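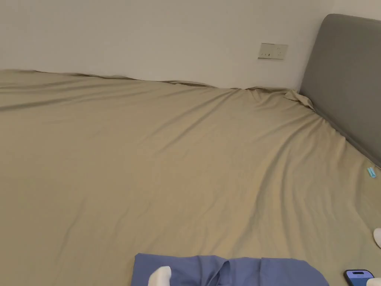
Fitted sheet in khaki on a large bed, not yet smooth.

Vanags Fitted Sheet, matte finish
Item no. 513
By Lestent
Price: £70, king size
In stock. Usually sent within five working days.

The Vanags is a plain cotton fitted sheet for deep mattresses. It has elastic along all four sides and a reinforced seam at each corner. The cotton is washed once at the mill before cutting, so most of the shrinkage is gone by the time it reaches you. There is no easy-care coating. It will crease in the packet and on the line, and most of those creases drop out after a night or two of use.

We have sold this sheet since the old Destetti range was withdrawn. Customers who have Destetti sheets at home can mix the two, but the weave is a little heavier on the Vanags and the colours are not an exact match.

Sizes

Double, king and super king. Please measure your mattress before ordering and include any topper in the depth. A sheet that is too shallow will pull off at the corners however strong the elastic is. If your mattress falls between two sizes, order the larger one. The extra cloth can be tucked underneath.

Colours

Khaki, chalk, slate and rust. Khaki is a soft sandy green that looks greener in daylight and more beige under a warm bulb. If you are matching it to a headboard or a duvet cover, ask us for a swatch first. Swatches are free and go out by ordinary post.
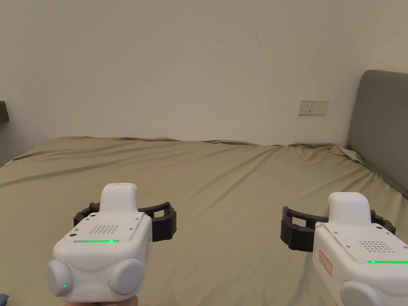 Khaki beside a grey upholstered headboard.

Fitting

The two short sides of the sheet have a small woven label sewn inside the hem. One of these goes at the head of the bed and the other at the foot.

Start at the head, at whichever corner is hardest to reach. With a padded headboard this is nearly always the one against the wall. Push the mattress a few centimetres towards the foot of the bed, hook the corner seam right under, then push the mattress back. Go to the opposite corner at the foot next, and do the remaining two last. Working diagonally keeps the tension even and saves going back and forth.

Long diagonal creases usually mean that one corner is not fully down. Lift the mattress at that corner and pull the elastic under by a hand's width. Smoothing the top with your palm will not shift them.

If you have a slatted base with raised side rails, leave the sheet slack along the rails until all four corners are on.

Washing

Wash before first use, at 40 degrees with similar colours. Close the poppers on any duvet covers first — socks and pillowcases find their way inside and stay wet. Line dry if you can. In a tumble dryer, use the low setting and take the sheet out while it is still slightly damp. Do not use fabric conditioner every time, as it builds up in the cotton and makes it less absorbent. Bleach will mark the khaki and the rust.

Iron on medium if you want a flat finish. Most people iron only the part that shows.

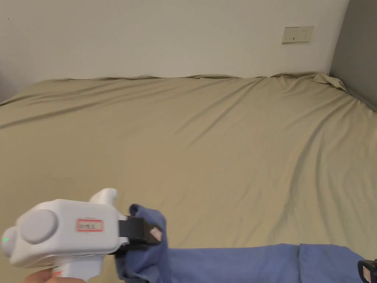 Blue cloth on the bed, lifted at one end.

Goes with

Vanags flat sheet, in all four colours.
Vanags pillowcase, sold in pairs.
Flurovport mattress protector, quilted top, deep sides. It goes on under the fitted sheet and should be washed separately the first time.

Delivery and returns

Delivery is free on orders over £70, including single items at exactly that price. Unused sheets can be returned within 20 days in the original packaging. We cannot take back bedding that has been washed or slept on unless there is a fault. If a seam or the elastic goes in normal use during the first five years, send us a photograph of the damage and we will replace the sheet in the nearest colour we have.

Slate in super king is out of stock until the next cutting. Use the stock alert button and we will email you once, when it is back.

Customer comments 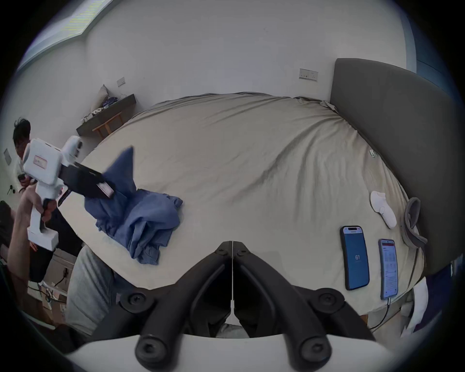 Uldis Venckus, July 8, 2023: Bought two in khaki, king size. The elastic is strong and the corners have stayed put on a mattress that used to throw off every sheet I owned. Colour is greener than I expected from the website, so do get the swatch. It came out of the first wash very creased and I did iron it. I would buy it again, but I wish the label at the foot end were a different colour from the one at the head, as my old sheets had.

Reply from Lestent: Thank you. The labels are the same because the sheet can go on either way round. We have passed on the point about the colour, and the khaki page now carries a note about daylight.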